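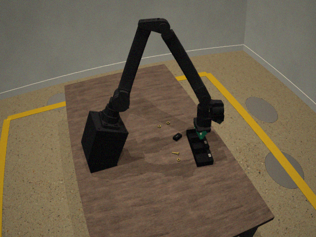 Rendering: black robot arm on a wooden table, pale gray-blue wall behind.

FOR IMMEDIATE RELEASE

Brarnmont Table Fair moves to Widach Hall in July, doors at 7 a.m.

BORKDEN – The Brarnmont Table Fair is back this July and it has a new home. Widach Hall, Borkden, lower level, use the Quinlan Street entrance. One day only, Saturday. Doors at 7 a.m. for buyers, last sales at 4 p.m.

Same idea as always: used and restored tables, sold by the people who fixed them up. Kitchen tables, desks, drop-leafs, workbenches, card tables. Some chairs, if they came with the table. No sofas please – we had sofas last time and could not get them back up the ramp.

The fair outgrew the old Brarnmont feed store two years ago. Widach Hall has a loading door at street level, better light and a floor that can take the weight. Parking in the rear lot is free. The front lot is for sellers until noon.

New this year: 100 seller spaces, all indoors. A repair bench run by Quinlan Woodworks, open all day. Bring a loose leg or a stuck drawer, small fixes are free, anything bigger gets a written quote. Quinlan will also give short talks on stripping old varnish and on matching stain, times posted at the door.

Admission is $4, kids get in free. Cash or card at the door, but many sellers are cash only, so plan ahead. Local delivery can be booked at the exit desk untill closing. Borkden and Brarnmont addresses only.

Sellers: space forms are at the Widach Hall front office and at the Quinlan Woodworks counter. Forms due the last Saturday in June. Every piece needs a tag with price, wood type if known, and any repairs done. Painted pieces welcome. Wet paint is not.

Food from the Borkden bakery cart, coffee from 7 on. Restrooms and elevator on the lower level, next to the coat room.

Press wanting to get in during set up should should call the hall office the day before.

CONTACT
Brarnmont Table Fair
Widach Hall office, Room 707, Borkden
Weekdays, mornings only

###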